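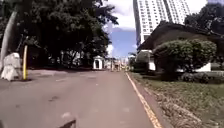

Guard booth road, yellow edge line on the right, deep shade on the left.

Two controllers and two cameras on the same outdoor rover, same stretch of road. Fasteo and Brito on the controller side, Skikau and Fondel on the camera side. I paid for all four, so no discount codes at the end of this.

Starting with cameras. Both makers say their auto exposure "handles mixed light." Fine. Sun on the grass and black shade under the trees is as mixed as it gets, and you get both in one view here.

The Skikau holds the sunny side nicely and gives up on the shade. Trunks and branches turn to mush. The Fondel lifts the shade a bit and then pumps brightness up and down every time the rover pitches. I would take mush over pumping. The line follower can live with a dark corner, but it hates a yellow stripe that changes color every second.

And before anyone sends me the spec sheet: yes, I read it. The dynamic range number is for a chart in a lab. My road has stains and faded paint on it.

Mounting. I have the camera low, and a piece of the rover pokes into the bottom of the view. I mask it out in software. Fasteo lets you draw the mask in its setup page. Brito wants a text file with pixel coordinates, and it silently ignores the file if you leave a trailing space. That took me an evening in May to find.

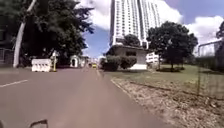 One reply says I'm being unfair to Brito, that its path tracking is far better than Fasteo's on paved lanes and the setup page is a silly thing to judge a controller on.

Okay, tracking then. I did 16 passes with each controller, Skikau camera both times, same speed cap. Brito drifted off its line on 6 of them. Fasteo on 6 of them. So "far better" — not on my road.

What does differ is how they drift. Fasteo wanders a little and comes back. Brito sits dead straight for ages and then makes one sharp correction toward the edge. Next to a low concrete curb I know which one I'd like to have a hand on the stop button for.

Also, the reddish lane against gray asphalt is an easy color edge. If your demo only ever runs beside something like that, please don't tell me it works "on any surface."

Cost, before someone asks: the Brito was 700 more than the Fasteo. For that money I'd expect it to complain about a bad config file.

Staying with Fasteo plus Skikau for now, without much love for either. Next I want to lock the Fondel's exposure by hand and redo the passes at 20 frames per second. The menu says you can lock it. We'll see.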